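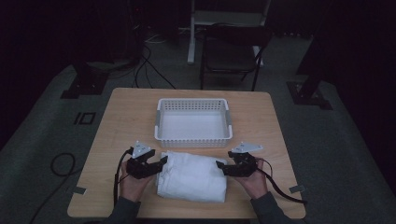

Trorkbridge, Mar 14, 2018

Manipulation group, minutes of the project meeting

Present: the Sterklow lab group, two visitors from Prarnari, one from Dekker (by phone for the first half)
Apologies: one, from the statistics side

1. Previous minutes
Accepted with one correction. Under item 4 the word "trials" should read "demonstrations". The two have been used loosely in our notes and the group agreed to keep them apart from now on. A demonstration is a person doing the task with the hand-held grippers. A trial is the arm doing it from a learned policy.

2. Cloth and basket task
The task is a folded white cloth on the table and the perforated white basket behind it, both grippers used together. The cloth is to be picked up with one gripper at each side and placed in the basket with the fold still in it.

The data set now stands at 1,552 demonstrations after cleaning. Recordings were dropped where a marker plate was lost from tracking for too long or where the operator started before the signal. There was some discussion of whether the tracking rule is too strict. Prarnari felt that short gaps could be filled in from the neighbouring positions. Sterklow would prefer to leave them out until the comparison in item 3 is finished, so that the rule does not change partway through. Left as is for now.

It was noted that operators fold the cloth differently and that the written instructions do not say which side the flap should face. Nothing to be thrown out on that account. The flap side will be logged from the head view, and the instructions will stay silent on it so that the spread of starting positions is kept.

3. Results from the first comparison
The policy trained on both gripper paths plus the head view was run against the policy trained on gripper paths alone, 40 trials each. The first did better when the basket was moved from its usual spot. With the basket at the back centre of the table the difference was small and the group did not want to claim anything from it.

Most failures in both were at the grasp. One jaw closes on the top layer only, the bundle opens as it lifts, and a corner ends up hanging over the basket wall. Dekker asked whether these were being scored as failures. They are. Dekker suggested a separate score for "in the basket but unfolded", which was agreed. The existing trials will be rescored from the recordings by someone who did not run them.

A question was raised about the speed of the demonstrations. Newer operators take around 3 times as long as experienced ones, and the slow recordings may be teaching the policy to pause above the cloth. To be checked by training once with the slow ones left out.

4. Rig
The gripper cables were discussed again. Two operators reported that the right one drags on the tabletop when they reach forward, and one thought it changed the way they held their wrist. Prarnari proposed a cable support clipped to the forearm. Sterklow will try it on one operator first and compare the paths before it goes to everybody.

The tape at the left and right edges of the table is to stay where it is. Anyone who has to move the table should line it up again from the floor markings and write it in the log.

Room lighting stays low for this task. A second lighting condition was asked for, but there is no time for it before the April report.

5. April report
Sterklow to draft the method section, Prarnari the results. Dekker will read both. The tables will give the rescored figures only, with the old scoring described in a footnote. There was a disagreement over whether to include the basket-moved trials in the main table or list them apart. Listed apart, with a line in the text pointing to them.

6. Other business
The shared drive is nearly full. Raw video from the pilot sessions can go to the archive disk once the checksums have been run.
Spare marker plates are on order from the Trorkbridge workshop.

Actions
Sterklow: rescoring, forearm cable support test, method draft
Prarnari: training run without slow demonstrations, results draft
Dekker: written definition of the new score, to be sent round before rescoring starts

Next meeting in April, same room, date to be set by email.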